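How to Submit a Talk Proposal for the Nilitz History of Science Meeting

The annual meeting welcomes proposals from historians, working scientists, teachers and museum staff. Speakers do not need a university post. Please read these instructions in full before opening the form.
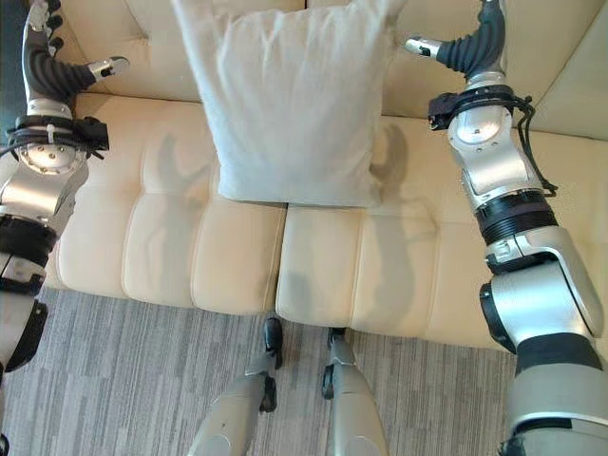

Sunil Debnath

Step 1. Choose a session. Each talk must belong to one of the 4 sessions listed in the program: instruments, letters and archives, teaching, or public science. Proposals that name more than one session will be returned.

Step 2. Write the abstract. The abstract must be between 400 and 500 words, excluding references. State the question, the sources you have used and the period covered. Technical terms should be explained at first use.

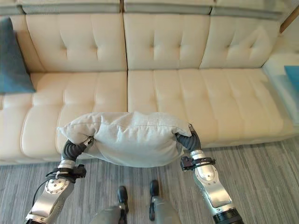
Abstracts that report work in progress are accepted, provided that the text says which parts are complete. Quotations in other languages must be followed by an English translation.

Step 3. Complete the form. Enter your name as it should appear in the program. Co-authors are listed in the second field, with the presenting speaker first.

Step 4. Submit by the last Tuesday in October. A confirmation will be sent by email. Questions on archive permissions should be addressed to Marina Papadakis at the meeting office.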